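Cuaderno de taller, material de juego
2020-01-09

Retomo el cuaderno después de las fiestas con la intención de siempre, la de escribir cada día aunque sea poco, y ya veremos lo que me dura. Me pongo con los balones, que es lo que quedó a medias y lo que me preguntan cada vez que subo a tomar café.

Resumo para quien lea esto sin haber estado en las conversaciones del pasillo. Los jugadores de Porkbridge llevan desde el inicio de la temporada quejándose de que los balones Girkow nuevos "salen muertos" del aro cuando jugamos en Povthorpe, y que en cambio en casa botan como locos. Yo al principio no les hice demasiado caso (los jugadores se quejan de los balones desde que existe el balón, y yo mismo lo hacía cuando jugaba, que conste), pero el segundo entrenador vino con su libreta y me enseñó los rebotes largos del último partido, y la verdad es que algo raro hay ahí.

Lo que tengo en el taller son 2 lotes. El primero es el de pretemporada, ya rodado, con el cuero oscurecido y ese tacto que les gusta tanto a los bases. El segundo llegó en cajas en diciembre y está casi sin estrenar. A los dos les he puesto cinta de color junto a la válvula para no confundirme, azul para los viejos y amarilla para los nuevos. Por favor, que nadie quite las cintas. Ya sé que estorban al tirar, pero es que luego me vuelvo loco.

Procedimiento de hoy, igual que el de antes de las fiestas: inflar todos a la misma presión con el manómetro bueno (el de la funda verde, el otro marca lo que quiere), dejarlos reposar, y soltarlos desde la altura reglamentaria contra el tablón marcado. Apunto el bote a ojo contra la escala y lo repito. He tenido la sala a 20 grados toda la mañana, con la puerta cerrada y un cartel, y así y todo me han entrado a pedir cinta de tobillo.

Primera impresión, y lo dejo dicho como impresión: en caliente los dos lotes se parecen mucho más de lo que cuentan en el vestuario. Los viejos botan un pelín menos, pero con una regularidad preciosa. Los nuevos suben más y tienen más capricho, alguno se va de lado como si tuviera una costura orgullosa. El de la válvula torcida lo he apartado en la estantería de abajo para devolverlo.
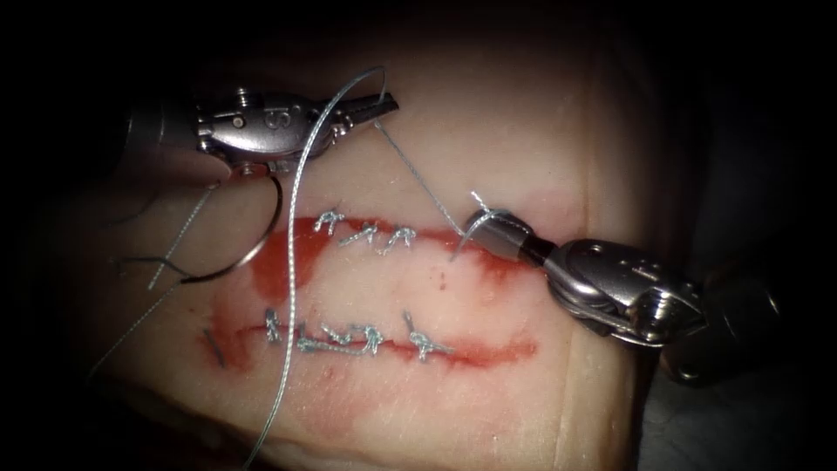
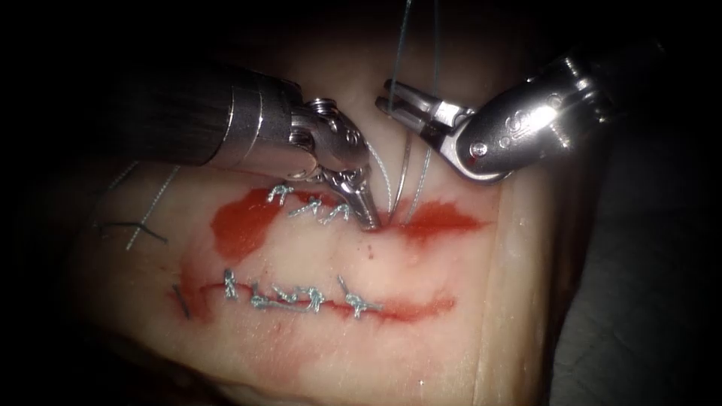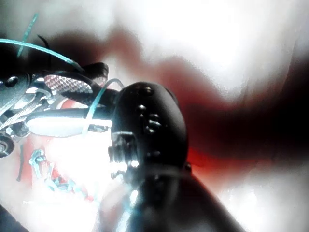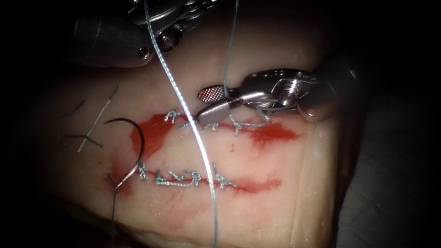 Tiruwork Seyoum me contesta, después de leer el borrador de todo lo anterior, que me estoy olvidando del viaje: los balones que van a Povthorpe pasan la noche en la bodega del autobús y salen a calentar fríos como piedras, y ningún bote medido en un taller con calefacción va a contar eso. Añade que en junio, en el torneo de verano, con las mismas bolsas y el mismo autobús, no se quejó ni un alma.

Tengo que darle la razón, y me da un poco de rabia no haberlo pensado antes de pasarme la mañana agachado. Así que para la próxima sesión dejo 2 balones, uno de cada cinta, toda la noche en el cuarto de las vallas, que no tiene radiador, y los mido nada más sacarlos, sin tocar la presión. Luego los dejo templar y los vuelvo a medir. Si la diferencia es la que me imagino, el arreglo es una bolsa térmica y llevarlos arriba con los jugadores, y no hace falta escribirle a Girkow una carta enfadada (que ya la tenía medio redactada en la cabeza, con párrafos muy buenos).

Queda el asunto de los aros. El de la canasta norte del pabellón Mekonnen lo encuentro más duro que el del sur, y eso también puede estar alargando los rebotes en casa. Le he dado un meneo con la mano desde la escalera y cede poquísimo. Habría que pedir prestado el medidor de tensión a la federación y hacerlo bien, porque mi mano no es un instrumento, por mucho que yo le tenga cariño. De momento he engrasado las bisagras y apretado la tornillería del soporte.

El desgaste lo sigo en la hoja aparte: el balón de muestra de cinta amarilla lleva 800 lanzamientos con la máquina y los canales están enteros, el cuero apenas empieza a coger brillo en la zona de los dedos. Muy contento con eso. El azul no lo he pasado por la máquina en esta tanda, me faltó tiempo y la cinta transportadora vuelve a chirriar.

Pendiente: preguntar al conductor si caben las bolsas arriba. Reponer agujas de inflar, que desaparecen. Cambiar la pila del manómetro. Pasar a limpio la tabla de botes, porque los sietes me han salido todos como unos, y colgarla en el corcho para el segundo entrenador antes del próximo desplazamiento.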